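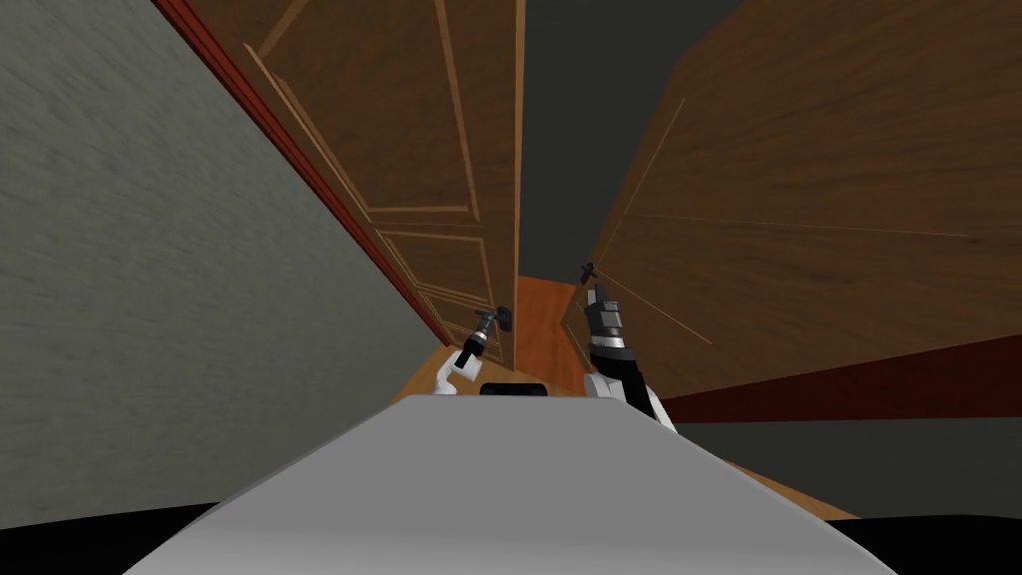

Forums > Simulation > Scene packs and task kits > Girow Rasia door pack, worth the licence?

17 replies | 6 shares

tallgrass_ctrl
I'm evaluating the Rasia door and cabinet pack from Girow for a two-arm mobile base. The trial gives you the full cabinet scene with tall panelled doors and the small handles, plus the head view preset looking down over the body and both arms. The paid licence is $300 per seat and adds the remaining furniture, the randomizer and the contact logs.

First impressions after a few evenings with the trial:

- Import was clean. Joint limits on the hinges are set properly and the doors don't drift when left alone.
- Handle collision meshes are convex hulls. They are fatter than the visual mesh, so a grasp that looks short of the handle can register as contact.
- Hinge friction is one constant for every door.
- Wood grain and wall textures are decent. Lighting is flat.

My task is handle reach and pull, one gripper per door. Does anyone have numbers on how policies trained on this carry over to hardware? The product page is vague about it.

offset_nine
We bought it in November. Reach carries over well. Pull does not, or not without work. Out of the box we had 70 percent success on the real cabinet for reaching and closing on the handle. Pulling was a good deal worse and I'd sooner not quote a figure, as we kept changing the controller while we tested.

The constant friction is the main culprit. Real hinges stick at the start of travel. The policy learns a gentle steady pull and stalls.

marlpit
Disagree that friction is the main culprit. I ran the same pack with friction randomized by hand and it made little difference. Replacing the handle hulls with a proper decomposition did. With the stock hulls the fingers can hold the handle by its corner, and the solver is happy with that. A real gripper slips off.

Check your contact points before you touch the friction.

offset_nine
What gripper? Ours has rubber pads, so corner contact holds better than you would think.

marlpit
Bare metal fingers. Fair point, that would explain some of the gap. I still wouldn't ship a handle task with those hulls.

quillfeather
Has anyone compared it with the Mikkelsen kitchen set? It costs less and the handles are decomposed already.

tallgrass_ctrl
I looked. Mikkelsen is mostly drawers and low cupboards. I need full-height doors, where the arm has to work beside the door as it swings toward the robot. With the head camera this close, an open door takes up a lot of the view, and I want that in training. Low cupboards don't give you the problem.

quillfeather
Reasonable. You could scale a cupboard up in Mikkelsen, but the inertias don't update with it and you'd have to fix them one at a time.

busbar_west
Contrary opinion: skip both. A cabinet door is a box on a hinge. I wrote a generator in an afternoon that makes doors with random widths, panels and handles, and it cost nothing. $300 a seat for furniture is hard to defend to whoever signs for it.

marlpit
Did your generator include trim, skirting and the wall next to the cabinet? Most of our failed reaches came from the elbow hitting things beside the door. A door floating in space won't show you that.

busbar_west
It did not. I added a plane for the wall later. Collision only, no trim.

offset_nine
That's more or less what the licence pays for. It isn't hard work, it is just tedious.

tallgrass_ctrl
Update on the hulls. I plotted contact points against the visual mesh on the trial scene and marlpit is right. A lot of the grasps that count as successful are touching nothing you could see. I decomposed the handle mesh with the standard tool at its default settings and swapped it in. Stepping got slower, from about 220 steps per second to something I would still call usable on the same machine. Grasp success went down, as it should.

I'm retraining overnight with both changes, new handle meshes and a breakaway torque on the hinge. If I only get to keep one, I'd like to know which.

marlpit
Then run them separately. Both together tells you nothing about which one mattered.

tallgrass_ctrl
Yes. Splitting the runs.

quillfeather
Is the head view preset fixed? I use a Julleck base and the camera sits higher than what Girow seems to assume.

tallgrass_ctrl
You can move it. Pose and field of view are in the robot config, not the scene file. The body mesh blocks the lower part of the view, so expect to shift it forward if your base is wide. The docs put this under "sensors", with the depth settings.

offset_nine
One warning on that. In version 4 the preset is overwritten when you reload the scene. Save your camera under another name.

busbar_west
Paid software that overwrites your config. Noted.

offset_nine
It's in their known issues list. Support answered me the same day and sent the workaround, so they get some credit.

tallgrass_ctrl
Separate runs are done in sim. With the new handle meshes alone, the policy closes squarely on the handle and the corner grasps are mostly gone. With breakaway torque alone it pulls harder but keeps the bad grasps. Hardware test still to come, as our cabinet is waiting on a hinge. Leaning toward one seat and sharing it, if the terms allow. I've asked Girow and will post the answer.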